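Stimel Household Skills Course
Unit 4: Clothes on Hangers and the Made Bed
Handout revised June 23, 2018

Before this session, read the first section of the Mikach workbook and bring one top that you would normally hang up. Knits stay home this time. They are folded, and folding is covered in Unit 5.

1. Working surface

Use the bed. A table is usually too narrow for a top laid out with its sleeves, and the edges catch on the hanger. Strip the bed down to the fitted sheet first and move the pillows to one side. A plain sheet makes it easier to see where a hem or a shoulder seam has twisted.

2. Putting a top on a hanger

Undo any buttons or zipper. Lay the top face up with the neck toward the headboard. Slide the hanger in from the hem, hook first, and bring the hook out through the neck. With a wide neckline you can go in from the top, one shoulder at a time, but don't force it, as this stretches the collar.

Set the shoulder seams along the arms of the hanger. Check both ends before you lift. Slippery fabrics shift easily and should be held near the shoulders until the hook is on the rail. 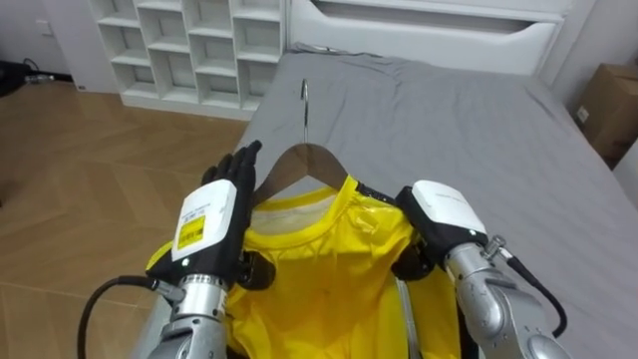

Fig. 1. Yellow top with a round neckline, on a wooden hanger.

Thin, shiny fabrics show every crease. Smooth them with the flat of the hand from the shoulder down. If the creases stay, hang the top in the bathroom during a shower and look at it again the next morning. Iron only after checking the label.

Wooden hangers hold the shoulder shape better than wire ones. Leave a little space on the rail between garments.

3. The bed afterward

Pull the fitted sheet tight from the corners, then smooth the middle. Check that the elastic is under the mattress on all sides. Put the pillows back at the head, stacked or side by side. Either is accepted for the practical.

Fig. 2. Fitted sheet and stacked pillows.
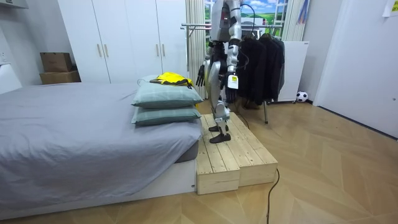 Savchuk: I do the sheet before the hanging, then go over it again at the end. Leaning on the bed pulls the corners loose, and if they were tight to begin with there is less to fix.

Either order is fine for the practical. The sheet is checked only at the end.

4. For next time

Hang four tops of different fabrics at home and note which ones slipped. Read the Jirnonico sheet on care labels. Written notes should be no more than 500 words.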